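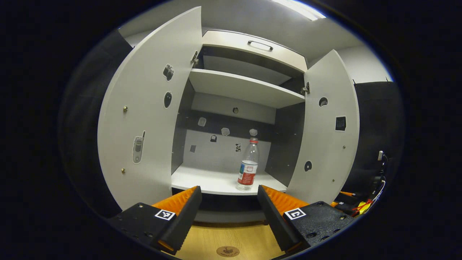
Stallwood House Shared Kitchen and Storage Project
Progress report to the Isell Fund
Date of report: 23/08/2020

1. Purpose of the grant

The grant was awarded to replace the worn storage in the shared kitchen at Stallwood House and to give each resident household a clearly assigned place for dry goods, drinks and cleaning supplies. This report covers the second period of work, from the delivery of the cabinets to the present.

2. Work completed

All 49 cabinets have been delivered and assembled. Each has a drawer at the top and a compartment with shelves behind a pair of doors. Installation on the ground floor is complete, and the contractor, Ahn Interiors, has returned to adjust the hinges on 4 cabinets where the doors did not meet evenly when closed. The adjustments were accepted on inspection.

Drinks are now assigned to the bottom shelf throughout the kitchen. Under the old arrangement bottles were kept above head height, and residents with limited reach had asked for this to be changed. Bottles are to be stored upright and away from cleaning products, which have a separate lockable cabinet beside the sink.

Residents may put stickers on their own cabinets, inside and out. The house rules have been amended to say so. Management had at first intended to keep all surfaces plain — the residents' meeting asked for this to be reconsidered, and the request was reasonable.

3. Work outstanding

The upper-floor kitchenette has been emptied and painted, but its cabinets have not yet been fixed to the wall. Two drawer fronts arrived scratched and are being replaced by the supplier, Pretunico, at no cost to the project. Shelf liners have been ordered. Printed name cards for the drawers are delayed and will be fitted with the liners.

4. Use of the kitchen

More than 50 residents have access to the kitchen. The weekly check of shelves continues, and items left without a name are moved to the shared shelf by the door. Complaints about missing food have declined since households were given their own cabinets, although the refrigerator remains crowded and is outside the scope of this grant.

5. Budget

Spending remains within the approved amount. The allowance for repairs to the floor has not been used, and we request permission to carry it forward to the upper-floor work.

6. Next period

Installation upstairs is planned for completion in October. A final report, with receipts and the signed inspection form, will follow.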